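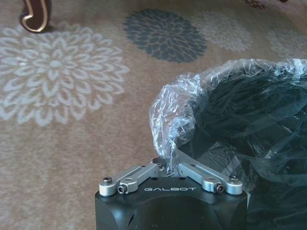
By Halvard Lindholm, Eyvindsson

Eyvindsson has a new upkeep routine for the gripper it runs on trash bin liners, and we're delighted with how simple it is!

The routine starts at the silver linkage arms. Clear plastic can bunch up right where they meet, so the operator eases the bag free by hand before anything moves. Next come the hex-socket screws – outer pivots first, then the smaller ones set inward – and a wipe of the black housing.

A full check comes every 400 bags, with two people signing the sheet. Carpet fuzz gets its own line on that sheet (we learned that one in February). The routine was written with Cutau, who also supplied the hex keys and the spare screws.

Copies of the check sheet are available from the Eyvindsson service desk, extension 123.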